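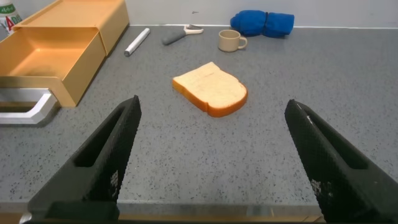 I have been going to town meetings in Skonach for eight years, and last night's was the best one yet. I say that as somebody who sat through the entire parking meter saga, so my bar may be low, but still!

The big item was the old rail depot and whether the town should put in for the regional archive. If you've missed the whole thing, the county wants one building to hold the records and photographs that are now spread over a bunch of library basements, and it asked towns to make their case. Three are in the running: us, Trenwood and Plornmont. Trenwood has the shiny new library wing. Plornmont has the highway exit and a lot more parking. We have a depot with a good roof, a clock that stopped before I was born, and a platform where half the families in this valley got off the train with a trunk and a cousin's address in their pocket. I know which one I'd pick.

Jerome Tolentino opened for the council and kept it short, bless him. The bid itself costs the town $3,000, mostly for the engineer's report and the drawings, and the money comes out of the planning budget that was already passed in the spring. If we win, the county pays for the shelving, the climate control and the staff. If we lose, we still have an engineer's report on a building we own and have been arguing about forever, and I thought that was a pretty fair way to put it.

Then came public comment, and I loved it. Bogdan Jabłońska got up with a folder of his grandmother's letters and read one out loud, first in Polish and then in English. She was complaining to her sister about the mud on Depot Street and the price of eggs. The room was laughing by the second line (the mud on Depot Street is still a live issue, as anyone who walks there in November can tell you) and then it went very quiet when he got to the part about missing her mother's kitchen.

Ryota Yagi spoke against, and I want to be fair to him because he made real points. He asked who pays for the roof in 20 years, and whether the county's promise on staffing is in writing. It is only in a draft agreement right now, which I didn't know. He also said we have a habit of chasing one big project while the sidewalks on the east side fall apart. I clapped for that one too. I want the archive AND the sidewalks, and I don't see why that's greedy.
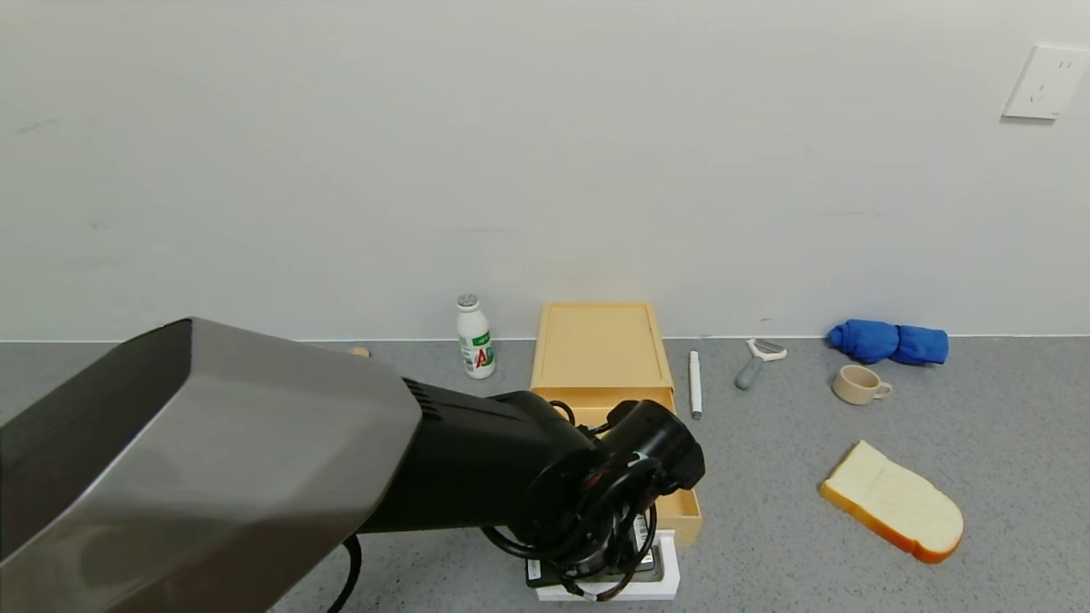 Gray floor, white wall, and an arm in silver and black.

Back to the meeting. Ruairi Gillies asked the question I'd been itching to ask, about opening hours. There's a big difference between an archive you can wander into after work and one where you fill out a form and wait two weeks. Jerome said the draft has the reading room open three days a week with one evening, and that the council could ask for Saturdays in our bid. Please, please ask for Saturdays! Most people I know who'd want to look up an old address or a ship list have jobs.

Somebody from Vasseur, the firm doing the drawings, had taped two floor plans to the easel. One keeps the ticket window and puts the reading room in the old waiting area. The other moves the reading room upstairs and uses the whole ground floor for storage. I'm all in on the first. I want to walk through those double doors and see people at tables. Tatsuya Oshima pointed out that the first plan also means nobody using a wheelchair has to depend on an elevator to reach the reading room, and after that I didn't hear a single voice for the second one.

The council voted 7 to 1 to go ahead with the bid. The one no was about the missing staffing agreement, and they added a line saying the bid can be pulled if that isn't signed first. Good. That's how it's supposed to work, I think: a guy stands up at the microphone with a worry and half an hour later it's in the motion.

So what's next? The council is taking written comments until the bid goes in next month, and they're collecting family stories to attach as an appendix. They don't have to be long or dramatic. A recipe card counts, so does a photo with names on the back, and Jerome said they'll scan things at the clerk's office and hand them right back to you. I'm bringing my great-uncle's union card and the one postcard he ever sent, which says, in full, "Arrived. Cold. Send socks."

If you've got something in a drawer, go dig it out this weekend. And if you were at the meeting and remember who asked about the freight shed, tell me in the comments, I wrote down the question and completely missed the name.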